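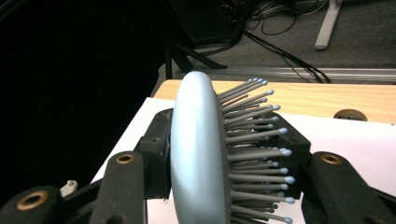 A morning at the Brumstead collection room

In April I was allowed to visit the room at Brumstead where Eldana Kahsay and her group gather examples for their learning system. I work with packing machines, not with learning ones, so please excuse me if I explain some things in a too simple way.

I came on Thursday at nine. Letay Negash met me at the door and asked me to leave my bag on the shelf outside, so that it would not come into the recordings. Inside they speak quite softly. I had expected a big robot in a cage, but in this room the work is done by people with hand-held grippers. You hold the tool, you close the two fingers on an object, you move it, you let it go. The camera is on the tool and sees what the fingers see. Later the learning system gets the recording and the path of the hand together.

How the objects are chosen

The project has the name Urkalel. In the present stage the list has 16 household objects, and each of them must be picked up 90 times before it is called finished. Pranab Jayawardena keeps the list. He told me that they began with boxes and cups, and these went so quickly that the group became too hopeful.

The hairbrush was the object of my morning. It has a smooth back in pale blue-grey plastic and on the other side the grey pins with small round tips, so the two fingers never meet the same kind of surface. When it stands upright, one side of the gripper is against the back and the other is by the pins. Pranab prefers this hold for the first recordings. Afterwards they do the same brush lying down, by the handle, and given from one person to another.

I asked if the pins are not a problem for the camera, as they are thin and cover each other. He said yes, and it was the reason he wanted a brush on the list.

What I did myself

After the tea Henok Yimer let me try. My first five recordings were thrown away. I was closing the fingers too early, while my hand was still moving, and Henok explained that a system which learns from this will also close too early. He was very patient about it. The rule of the room is: come near, stop, close, count one, lift. I said the "one" aloud and was told that it is allowed.

Each try begins from a different place over the white paper. I found this the hardest part, for the hand wants to go back to the place it knows. Henok calls out "left", "far", "turned" and so on, and you begin from there. By the end of the hour I had made some recordings which he kept, and my wrist was tired.

Checking

In the next room Chaltu Kumsa looks at everything one more time, at double speed. She marks each recording as good, repeat or strange. The strange ones are kept in their own folder, because she believes they will be useful later, for example when the object turns between the fingers and the person saves it. On that day there were 446 recordings waiting for her. She works with the sound off and a cup of Tedesco coffee, and she did not look happy when I asked how many she can do in a day.

Practical matters

Visits are possible in the morning only, for two persons at most. You write to Eldana and she answers within the week. Bring a long-sleeved shirt in one plain colour. The room is on the second floor and the lift is slow. For lunch we went across the road to Zornero, where the lentil soup is good and the tables are too small for four.

Pranab has promised to send me the list for the next stage. He wants to add a whisk and a folded umbrella, and Henok is against the umbrella.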